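Pre-purchase inspection checklist - bag handling cell, Dresstead site
Filled in by: Dehua Yu
Checked with: Darren Clegg (maintenance), Anqi Fan (purchasing)
Purpose: decide what we must budget before the second arm is ordered from Gradside
Marks: OK / FIX / BUY / ASK

1. Table and mounting

1.1 Table does not rock when arm stops suddenly - OK
1.2 Table edges free of sharp corners - OK
1.3 Space for second arm on same table - ASK
Comment: Darren measured 147 cm between the present base and the far edge. Gradside must confirm in writing if this is enough. If not, we need a second table and it is not in the June budget.

2. Gripper

2.1 Fingers close evenly, no play at the joint - OK
2.2 Finger pads not worn - FIX
Comment: Left pad is worn on the inside corner. A spare pair costs $33. I propose to order two pairs now, one for each arm.
2.3 Pinch points marked with label - FIX
2.4 Gripper holds soft goods without catching zipper or mesh - ASK
Comment: Hard boxes are no problem. Soft bags fold in a different way each time, so I would like Gradside to run our own bags in their trial, not their sample ones. Anqi will send them a padded one with mesh and one without.

3. Cables and floor

3.1 Cables off the walking path - FIX
3.2 Cable covers fitted - BUY
3.3 Controller box raised from floor - BUY
Comment: A small shelf or bracket is enough. Jianhua Long asked for the same thing last year and it was taken out of the budget. Please do not take it out again - the floor is washed every Sunday. Bracket and covers together are $377 by the Firnico quote.

4. Emergency stop

4.1 Button reached from both sides of table - FIX
4.2 Stop tested with arm moving - OK
4.3 Second button included in price of second arm - ASK
Comment: The quote says "safety kit" only. We need the list of what is inside.

5. Wrist camera

5.1 Lens clean, bracket tight - OK
5.2 Picture usable near the white table - ASK
Comment: The table is very bright under the present lights. A matte grey mat is $27 and I think we should try it before paying for another camera. Deming Gu is of the same opinion.

6. People

6.1 Operators trained on restart after stop - OK
6.2 Training for second shift in budget - BUY

Result: current arm may continue in use when 2.3, 3.1 and 4.1 are closed. Order for second arm to wait for answers on 1.3, 2.4 and 4.3.

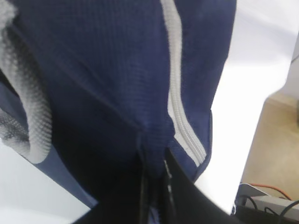 Item 2.4 - gripper at the navy bag with zipper and grey mesh panel, wrist camera view.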